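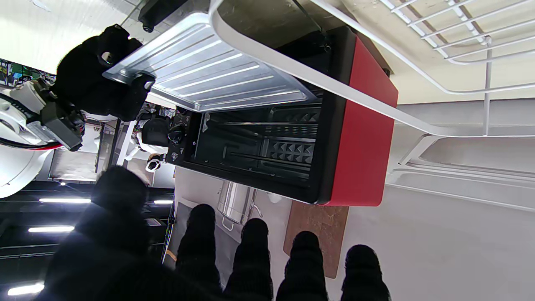
Toaster oven with its door open.

Section 2: Setting up hearing alerts

Remton Docket can tell you the moment a hearing you follow is moved, closed to the public or opened again. Set-up is quick, and once it's done you'll wonder how you kept up with a busy court list before!

1. Sign in and open Courts. Pick Brotley, Drilthorpe or both.
2. Tap Follow a Case and type the case number exactly as it appears on the list, including any zeros at the front.
3. Choose your alerts. We love Orders Only – it skips the routine entries and goes straight to the judge's rulings.
4. Tap Save. A test alert will arrive with the code 3360.

Note: A free account can follow 11 cases. Closed cases don't count toward that number.
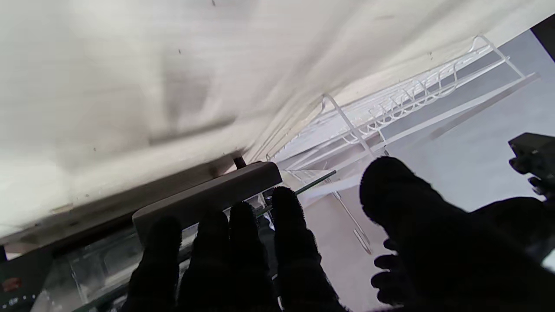
Alert strength is set separately for each case, so a big trial can ring out while a small claim stays quiet. Open the case and tap the bars at the top. There are four, side by side like the black fingers in the photo, with the tallest at the right-hand end for the loudest alert. Tap any bar to hear it.

Caution: An alert that an order has been lifted is not permission to publish. Read the order itself, and check with the court office if any names are still protected.

5. To add older filings, turn on Archive. Records go back to 2000 – a real treat for anyone researching an old case.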